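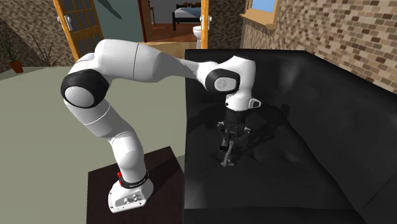
A simulated arm on its pedestal beside a black sofa, with the gripper above the seat. Render: Kurmont

News | Research | Robotics and automation

Kurmont reports results on picking from soft furniture in simulation

Robot arms trained in furnished virtual rooms make fewer failed grasps over sofas and beds than arms trained over a bare table, according to results released by Kurmont in October. The work was carried out with the software firm Niskanen, which supplied the room models.

Most simulated training for household robots takes place over a flat, hard surface with even lighting. A sofa is harder to work over. The back and sides limit where the arm can go, and dark upholstery makes it difficult to tell where a dark gripper ends and the seat begins. Shadows from the arm can also fall across the place where the gripper has to close.

The method, called Tustska, keeps the arm fixed on a pedestal and changes the home around it. Each training run loads a room with its doors, plants, windows and neighbouring rooms in place, then sets the light and the colour of the furniture. The arm has to plan a path to a point over the seat, lower the gripper and lift a small object without touching the backrest.

Kurmont built 178 rooms for the study. Two control policies were trained for the same number of steps, one in the furnished rooms and one over a table. Both were then tested in 80 rooms that neither had seen. The policy trained with Tustska had 3 failed grasps for every 8 recorded by the other. Most of its remaining failures were on black or very dark fabric, where depth estimates near the fingertips were least reliable.

"We spent a long time improving the grasp itself before we looked properly at the rooms," said Intan Saragih, who led the study at Kurmont. "Once the sofa had a back and the light came from one side, the table-trained policy started hitting things. It had never needed to go round anything."

The results are from simulation only. Cushions in the current version deform in a simplified way, and loose throws and blankets are left out. Kurmont plans to add both before the method is tried on a physical arm. Those trials will be run at the Norska test flat, which has 2 furnished rooms and the same arm mounting height as the simulation.

The room models, test settings and a list of failed grasps will be available to research groups on request. Requests should state which arm and gripper the group intends to use.

Media enquiries: Kurmont press office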